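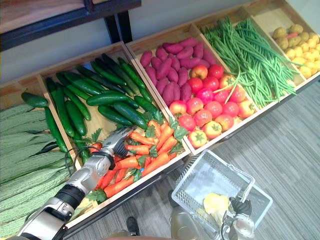 Tue 10 July

Spent most of today on the vegetable stand, which has needed a proper sort for ages. Diệp Hoàng wants every compartment to read as one thing from the aisle, and we're nowhere near that yet. The bitter melons are fine apart from the stray cucumber on top of the heap. Cucumbers and carrots still share the big bin, cukes behind, carrots in front, and I've gone back and forth on whether to split them. I think I like it! The orange up against the dark green looks like a real market, and the leafy tops help a lot.

Less sure about sweet potatoes behind tomatoes. The tomatoes want to roll (of course they do) and there's one sitting out on the front lip by itself. Herman Lumenta says a strip of felt would fix it, and he has a roll left over from the Kakley job. Will try that before I start cutting wood.

The long beans are a pain. They tangle the minute you look at them, and I don't want to tie them in bundles because then they look like a craft project.
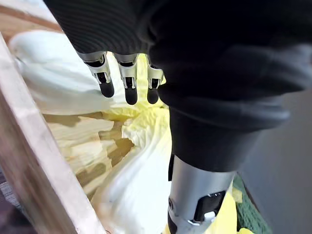
Bags next. I'd like a stack of plain white plastic ones kept close to the stand so whoever is playing shopper can reach them without walking around the back. Vornau sells them by 500, Huenchumán by 3000, and we are never getting through 3000. Going with Vornau unless Diệp objects.

Still to do: felt for the tomato side, 5 price cards to reprint (the old ones have curled), and ask Vomen whether they do eggplants. Purple is a bit thin without them.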